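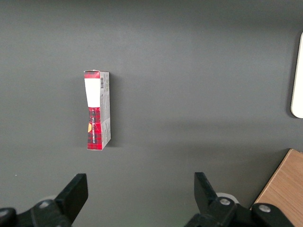
格子盒，第三轮

分类：工作日记 ／ 家务与机器
2020年6月1日　　Zinash Bogale

早上到得比平时早，门口的灯还没开。先把桌面擦了一遍，擦完等它干，去煮咖啡。桌子是深灰色哑光的，手印留在上面特别明显，擦的方向不一样，相机里看起来深浅也不一样。以前Njål说无所谓，后来有几次定位偏了，他也开始擦桌子了。

今天的任务还是收拾桌面：把盒子夹起来，放到右边的木板上。这个动作人来做，用不了多少心思，一边打电话一边就做完了。我们从五月开始做，到五月底表格里一共记了1,244次尝试，所有物品加在一起。格子盒占167次，计划是每样东西做满200次，所以它还差一截。今天打算给它做30次。

说一下为什么大家都不爱做格子盒。它窄，长，正面是红色格子图案，上面一截是白的。侧面浅灰白，密密麻麻全是小字，还有一个条形码。图案花不是大问题，现在的识别不太怕花。麻烦在它的上端已经有点皱了，角往左边翘出去，中间又像被捏过，轮廓往里收。夹的时候如果夹在收进去的地方，两根手指要比预想的多合一点才碰得到纸板；如果夹在翘角附近，先碰到的是那个角，盒子就跟着转。

Elif Naz上个星期提过，要不要换一个新的。我当时也想换。新盒子在储物柜里就有，平平整整的，成功率肯定好看。后来我们几个在午饭的时候说起来，Njål说他家厨房的柜子里没有一个盒子是平整的。这话没法反驳，我家也是。于是旧的留下来，新的也留在柜子里，等旧的彻底散架再说。

第一组十次

第一组让程序自己选抓取点。盒子放在桌子中间偏左，每次换一个角度。

前面几次顺利。手指张开，下去，合上，提起来，转到右边，放下。放下的动作比我以前见过的都轻，这是Laur那边新改的控制程序，接触到木板以后会先停一下再松手。以前没有这一停，盒子经常被弹一下，歪到木板外面去。

第四次夹在翘角下面一点，盒子在半空转了，转了小半圈，还是放到了木板上，只是斜着。这算成功还是失败，我们吵过。表格里现在有一栏专门写“放到了但是歪的”，是Heloísa加的。我觉得这一栏是整张表里最有用的一栏。如果只写成功和失败，家里的人看了会以为机器放得很好，回家一看，东西全是斜的。

第七次没有夹住。手指合上的时候盒子往前滑了一点，从指尖底下出去了。程序知道自己没夹住，又试了一次，第二次夹住了。记录里按失败算，备注写重试成功。我个人觉得家务里面重试是可以接受的，我自己拿东西也会滑手。只是机器重试一次的时间，够我把这张桌子全收完。

第九次和第十次没什么可写。

中间休息，去看了一下隔壁的叠毛巾。Aušra还在弄那条毛巾。她已经把任务缩小到“只对折一次”，还是有一半的时间折出来是个三角。她不着急，她说布就是这样。我以前觉得叠毛巾比拿盒子简单，因为毛巾不会摔坏，怎么碰都可以。在她那边站了半个小时以后我不这么想了。盒子至少每次拿起来还是同一个形状，或者差不多同一个形状。毛巾每拿一次都是一条新的毛巾。

第二组十次

第二组把抓取点固定在盒子下半段，就是格子图案那一段，避开上面皱的地方。这个是我提的，想看看到底是不是皱角的问题。

十次全都夹住了，没有一次转。

写到这里应该高兴，我也高兴了一会儿。然后Njål过来看，问了一句：那盒子里的东西要是偏在上半截呢？我没话说。夹在下面，重心在上面，提起来就会往后仰。今天没仰，只能说明今天没仰。换一个重一点的盒子，结果可能就是另一个样子。再说，“避开皱的地方”是我用眼睛看出来的，也是我用手输进去的，机器并没有自己看出来。所以这十次的成绩，有一大半应该记在我头上。

我在表格里老老实实写了“抓取点人工指定”。Heloísa晚上汇总的时候会把它们分开算。

我想起以前在Jekero的仓库干活。那时候我在拣货线上，也有一台机器，专门搬整箱的货。整箱的它搬得又快又稳，一天下来不喊累，我们都喜欢它，因为整箱的最伤腰。可是只要箱子破了一个角，或者胶带翘起来，它就停下亮黄灯，等人过去。于是我们每班都有一个人，主要工作就是走来走去处理黄灯。那个岗位开始没有名字，后来排班表上写的是“巡线”。我做过几个月巡线，走路走得比拣货还多。

那台机器算不算能干活？我觉得算。它确实把最重的那部分拿走了。可是谁要是说那条线是自动的，我会觉得他没有在那里站过一班。

今天这个格子盒，上端那个皱角，放在当年的线上，就是一个黄灯。

午饭

午饭吃昨天剩的小扁豆，自己带的面饼。微波炉前面排了几个人。吃饭的时候大家又说到那个老问题，家里到底什么时候可以用上。

Elif Naz的看法是，洗碗机和洗衣机就是家务机器人，只不过它们要求你把东西送到嘴边去。碗要自己冲一下，自己摆进去，衣服要自己分颜色，自己掏口袋。机器做中间那一段，两头都是人的。她觉得以后几年变的就是两头，一点一点往外推，比如有一天洗碗机旁边有个东西能把碗摆进去，但是锅还得自己摆。

Aušra说她不需要叠衣服的机器，她需要一个能把地上的东西捡起来的机器。她家有两个孩子。扫地机她早就有了，每天用之前要先把地上的积木、袜子、书收一遍，收完地也差不多不用扫了。她要是能买到一个只会捡袜子的机器，多少钱她都愿意看一眼价格。

Njål没怎么说话，他在吃鱼。后来他说，他母亲一个人住在Darach，手不太好，拧不开瓶盖，也拿不稳锅。他每次去看她，都会想我们现在做的东西能不能放到她厨房里。每次的答案都是还不能。桌上安静了一下，然后微波炉响了，轮到下一个人。

我回来的路上一直想他说的。从桌上拿一个盒子放到木板上，对我来说是省事，对他母亲来说可能就是自己能不能做一顿饭。所以同样的成功率，在两个地方的意思不一样。我家里十次掉一次，我弯腰捡起来就行了。她那里十次掉一次，掉的那一次谁捡？

下午，第三组

第三组又交还给程序自己选，只加了一个条件：看到轮廓变窄的地方，就离远一点。这个条件是Mullow提供的那个轮廓模块算出来的，上个月装上以后一直没人认真用过。

装的过程耽误了快一个小时。模块把木板边上那条浅色的边也当成了物体的轮廓，建议我去夹木板。我把木板那一块区域遮掉，它又对右边的白色东西产生兴趣。遮掉那一块，才安静下来。写到日记里只有三行，当时我已经想回家了。

这件小事我想多写几句，因为平时报告里从来不写。人看这张桌子，第一眼就知道哪个是要收的，哪个是垫东西的，哪个不关自己的事。这个“不关自己的事”对机器来说一点也不便宜。我今天用鼠标画了两个框，替它做了决定。在家里谁来画这两个框？我母亲来我家住的时候，第一天也会把我放在桌上的东西收错地方，可是我说一遍她就记住了，而且她会顺便猜到旁边那几样也不要动。

后来跑起来以后，结果比我想的好。十次里面程序有八次选在下半段，和我上午指定的位置很接近。有两次选在白色那一段的下沿，我以为要转，结果也没转，只是提起来的时候晃了一下。放到木板上，一次歪的，别的都正。

没有一次需要重试。

这三十次加上原来的，一共197次，还差三次满数。Njål说顺手做完算了，我没有做。盒子今天被夹了一整天，我想让它歇一晚。写完这句自己也觉得好笑，盒子不需要歇。是我不想做了，腰疼，眼睛也花。再说最后三次如果是赶着做的，出了问题我也分不清是它的还是我的。

手指垫

收工前检查夹爪。两根手指前面的黑色片磨得还好，左右看着差不多。底下的螺丝我每天都会拧一下试试，今天没有松的。五月有一次松了一颗，手指歪了一点点，肉眼看不出来，可是那天下午拿什么都往一边偏，我们查了半天程序，最后是Aušra用手捏了一下手指，说它在动。

从那以后，检查单上加了一行：先用手捏。

这行字我很喜欢。它提醒我，一台机器要在家里干活，家里就得有个人会捏它的手指，或者它得自己会捏自己的手指。洗衣机我用了很多年，没有拧过里面任何一颗螺丝。什么时候夹爪也能做到这样，我才敢把它往家里搬。现在的情况是，它每工作一天，就要有人照看它一会儿，擦桌子，拧螺丝，画框，填表。我今天没有统计这些时间，下次应该统计一下，单独开一栏。我估计这一栏的数字不会好看。

晚上在家

回到家，洗碗池里有早上的杯子和锅。我站在那里看了一会儿，把每个动作在脑子里拆开：杯子是湿的，锅把手伸在外面，海绵压在勺子下面，水龙头要先开热的那边，等它变热。我洗完用了不到十分钟，中间还接了姐姐的电话，肩膀夹着手机。没有一个动作我是认真想过的。

然后开柜子拿茶。茶叶盒果然是瘪的，一个角翘着。我拿的时候特意注意了一下自己的手：我根本没有对准哪里，手指碰到盒子，感觉不对，自己就往下挪了一点，挪完才合拢。挪的那一下非常小，如果不是白天看了三十遍，我不会注意到。

我们的夹爪没有这一下。它是先看好，再下去，下去以后就照着看好的做。第三组的改进也是把“看好”这一步做得更好。可是手是一边碰一边改主意的。Laur那边说过指尖传感器在做了，我听他们说过好几次在做了。下次开会我要问得具体一点，问哪一个月能装上，装上以后垫片还能不能换，擦桌子的酒精会不会伤到它。

姐姐在电话里问我，机器人学得怎么样了。她每次都是这个问法，好像在问一个亲戚家的小孩。我说今天学会了不去捏人家瘪的地方。她说那不错，她丈夫到现在还没学会把牛奶盒放回冰箱。我说放冰箱我们还没教，开冰箱门就是一个单独的项目，门上有磁条，开始那一下要用很大的力，开了以后又要立刻收力，收晚了里面的瓶子就倒了。她说她只是随便说说。

问我机器现在能不能做家务，我今天的答案写在这里，过半年再来看：

收一张事先擦干净的桌子，上面一个盒子，旁边告诉它什么不要碰，可以。歪一点能接受的话，可以做得相当稳。

收一张真正吃过饭的桌子，不行。

叠毛巾，问Aušra，她会说折一次可以，有时候是三角的。

店里面的活，整箱的早就可以了，单件的看包装，破角的还是要人走过去。

照顾一个手不方便的人，我不愿意写“不行”这两个字，可是现在就是不行。能做的是递一样放在固定地方的东西，而且旁边最好有人。

以上是我一个人的看法，Elif Naz应该会写得乐观一些，她那个厨房任务五月进步很大。

明天要做的：

格子盒补完最后三次，抓取点还是程序自己选。
木板换个方向再跑几次，看遮挡区域要不要重新画。
问Heloísa，人工指定的那十次要不要从总表里拿出来。
给轮廓模块写一段说明，把夹木板的事写进去，免得下一个装的人也花一个小时。
带腰垫。

茶凉了，重新烧水去。

评论

Heloísa Araújo：人工指定的那十次我已经单独放了一页，没有删。总表里格子盒现在显示187次加10次，你别看到数字少了就来找我。另外你第二组有一行角度没填。

Zinash Bogale：收到，角度明天补，我纸上有记。

Njål Strömberg：我那天吃的是鸡肉。

云边小卖部：我开便利店的，看到“巡线”那段很有感触。我们店里的自助结账也是这样，买的人自己扫，扫不出来就喊我，一天喊很多次。请问你们这种夹子，能不能理货架？主要是把后面的商品往前拉，这个活又多又烦，我愿意花钱。

Zinash Bogale：往前拉比拿起来容易一些，因为不用离开货架。难的是货架里面暗，而且前面的东西会挡住后面的。我没有做过这个任务，不敢说能。包装规整的一层可能会先能做。

土豆炖一切：看完去看了我家柜子，没有一个盒子是平的。

路过的退休钳工：螺丝每天用手试不够，上完画一道线，松没松一眼就看见了。我们以前都这么干。

Zinash Bogale：谢谢，这个办法好，明天就去找漆笔。

Aušra Urbonaitė：更新一下，今天下午三角少了。原因不明。袜子的事我是认真的。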